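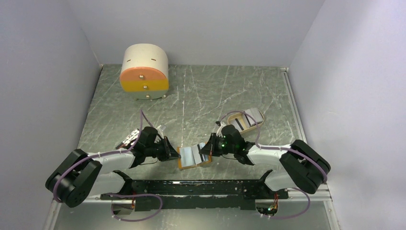 Card Records and Household Papers: A Study of Small-Scale Filing in Testcombe

Student project report
Department of Information and Records, Cladlow College
Author: Arben Vukadinović
Supervisor: Despina Yordanov
Submitted: 2023-11-12

1. Introduction

The keeping of records on small cards is often treated as a finished chapter in the history of the office. Large organisations moved their card indexes to computers several decades ago, and most textbooks used on this course mention them only in an opening section. In homes, clubs and small shops, however, cards are still in use. They hold recipes, addresses, plant names, repair dates and the titles of books lent to neighbours.

This report examines one surviving card index in detail and considers what its owners gained and lost by keeping it on paper. The index belongs to the Cabrera collection, a private lending library of sheet music and song books in Testcombe. It was begun by a music teacher and is now looked after by her family, who continue to lend to local choirs and pupils. The family gave permission for the index to be studied on condition that the names of borrowers were not copied.

The project had two aims. The first was to record how the index is arranged and how that arrangement has changed over time. The second was to test whether a person with no knowledge of the collection could find an item by using the cards alone.

2. Background

A card index differs from a ledger in one important respect: its entries can be moved. A new item is placed where it belongs, and an old one can be taken out without leaving a gap. The price of this freedom is that a card can also be lost, or returned to the wrong place, without any sign that this has happened. A misplaced card is in practice the same as a missing one until somebody comes across it by accident.

Libraries dealt with this risk by fixing cards on a rod that ran through the drawer. Households seldom did so. Earlier coursework at the College looked at recipe boxes and found that most were arranged by habit of use, with the favourite cards at the front and the remainder in no settled order. Such an arrangement serves its owner very well and is close to useless to a visitor.

The Cabrera index lies between these two cases. It was made by one person for her own use, but it was later opened to others, and it shows the marks of both purposes.

3. Method

The index was studied during November in the front room of the family house. Every card was counted and its heading noted, together with the drawer in which it was kept. No card was moved from its place for longer than was needed to read it. Handwriting was used as a rough guide to date, with help from the family, who could identify most of the hands.

For the second part of the project, 14 students from the College were each asked to find the same set of items. Half used the card index. The other half used a copy of the headings typed into Gindura, the cataloguing program available on College computers. None of the students had visited the collection before. They were told the title of each item and nothing else, and were allowed to give up on any item they could not find.

4. Findings

4.1 Arrangement of the index

The index contains 2202 cards. The original order is by composer, with the surname written in capitals at the top left. Folk songs and hymns, which often have no known composer, were at first placed under the name of the arranger. This practice was dropped at some later stage, and such pieces were filed by title in a separate drawer. The earlier cards were never moved to match, so that folk songs are now to be found in both places.

A further 900 cards carry a second heading in pencil giving the number of voices. The family explained that these were added when the choirs began to borrow. Choir leaders wished to know what was suitable for the singers they had, and the name of the composer was of little help to them. The pencil headings were not used to re-sort the cards. They can be read only by going through a drawer from front to back — a task which several of the regular borrowers are said to enjoy.

Loans were recorded on the reverse of each card. Where the reverse was full, a new card was begun and the old one kept behind it. These doubled cards are the best evidence of which pieces were most in demand. Christmas music is strongly represented among them, as are simple piano duets.

4.2 Finding items

The students using Gindura were quicker to find titles that were spelled in the usual way. Where the spelling on the card differed from the spelling they had been given, most of them stopped after one or two attempts. The students using the drawers were slower to begin but gave up less often. Several reported that they had found a piece by noticing it beside another by the same composer, having first looked in the wrong part of the drawer.

Both groups had difficulty with the folk songs. Only 2 students discovered that these were kept in more than one place, and both were working with the cards.

5. Discussion

The results should be treated with care. The groups were small, and all the students were already used to handling records. A choir leader or a pupil might behave differently. The typed copy also contained only the headings, and a fuller version with the pencil notes might have served its users better.

It is nevertheless worth noting that the faults in the index were faults of arrangement, and that they passed unchanged into the typed copy. A folk song filed under its arranger is as hard to find on a screen as it is in a drawer. Any plan to put the collection on a computer ought therefore to begin with the cards themselves.

The loan records present a separate question. They hold personal information about people who did not expect it to be kept for so long. The family has been advised to cover the names before the cards are shown to others, or to transfer the dates to fresh cards and store the originals privately.

6. Recommendations

The folk songs and hymns should be brought together in one drawer, with a plain guide card left in each former place.

The pencil headings should be completed for the remaining choral works and included in any typed list.

A short written note on the order of the drawers should be kept with the index. At present this knowledge is held by two members of the family and has never been set down.

7. Acknowledgements

The author thanks the family for their patience and for the use of their front room, and Despina Yordanov for her comments on two earlier drafts. The count of cards by drawer is held with the project papers at the College and may be consulted on request.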